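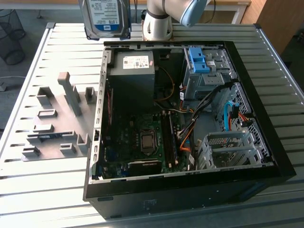 The Jiline bench at Ternbridge, with the printed plate on the left.

Blog > Workshop > Robots I have been asked to like

4 min read

I went to Ternbridge in January to look at Jiline, a bench package for small computer refurbishers. You get the arms, a slotted table, a grey fixture plate with printed holders on it, and a contract. The contract is the bit I'd read first. The pitch is that the machine handles the tedious end of PC work, drives and processors and memory, and your staff do the thinking.

I've been fixing PCs since they were beige, so I came in doubtful and I'm not much less doubtful now. The brochure promises 200 machines a month on one bench. I asked which machines. Office towers, mostly, of a layout they've already taught it. Fine, but the pile in my back room has 79 towers in it and hardly any two alike. Each new layout is a "profile", profiles are charged separately, and the price list for those was not in the pack I was given.
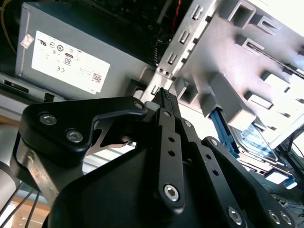 Then there's the question of reach. An old tower is a horrible place to put a hand. Cables go everywhere, the drive cage has edges that will have your knuckles, and those blue plastic latches snap if you look at them wrong once they've aged. A person feels a latch starting to go and eases off. I asked how Jiline knows when to ease off and got a long answer with the word "adaptive" in it several times.

I don't want to be unfair. The holders are a decent idea — every part has its own place, and I know grown adults who can't manage that. Spares can be printed from files you're allowed to keep, even if you cancel. More firms should do that.

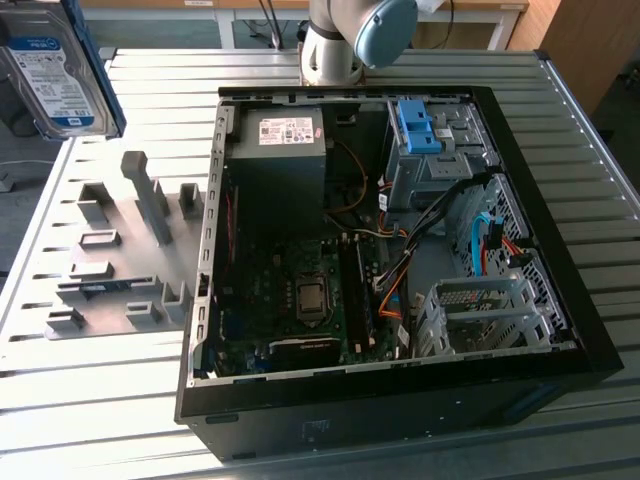 Processors are where I'd want real numbers. Bent pins and scuffed contacts are how a cheap job turns into a dead board, and the warranty covers the arm and the table but not what you put on it. Nepia, the only rival I've had a quote from, will insure the boards up to £100 each. It costs more per month and the rep was rude to me, so take your pick.

Setting up takes 2 days, according to the sales sheet. I rang a shop in Cumgate that has had one since the summer and asked if that was right. 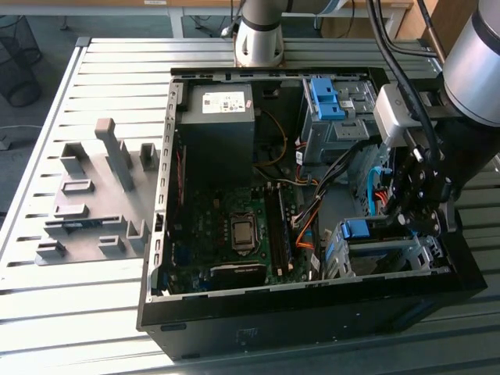
Beverley Maihi told me it was right as far as it went, but that she'd spent the next three weeks on the phone about profiles, and would still sign again for the overnight memory sorting alone. I hadn't expected that last part. She does get one model of tower by the pallet, though, from a single supplier, and I never will.

So I'm not signing. If they put profile prices in writing and shorten the minimum term I'll go back for another look, and I've told them so. No answer yet.

Contact | © All posts and grumbles my own | Back to top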